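Cable loop at the wrist keeps snagging

remska50
The loop under the wrist on our KUKA catches the bin rim on deep picks. I tied it up shorter and now it pulls tight when the wrist rolls over. Ideas?

Naidu
Leave the slack alone! Put a higher waypoint in before the roll, then go down.

hotik_d
Disagree, that just costs cycle time. I'd move the fixed point back up the arm and use elastic instead of zip ties there, so it can give a bit. Ours has gone 1145 hours like that and I check the ties every 200.

Naidu
Elastic creeps though. I've replaced 2 of them since May.

hotik_d
Sure, and a strap is cheaper than a cable :)

remska50
OK, longer loop again, strap on the side of the arm. Going to run it slow tonight and watch it.
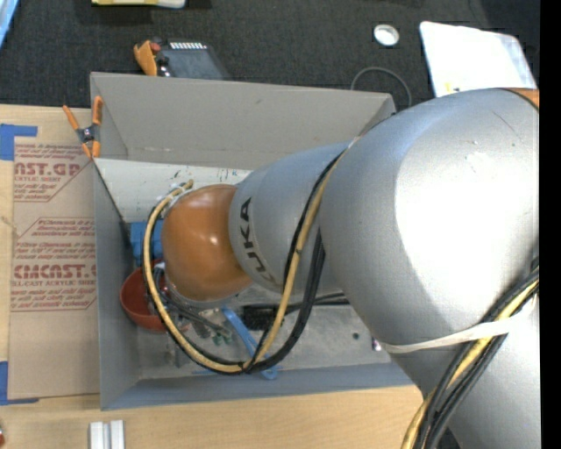 Loop under the wrist, strap at lower right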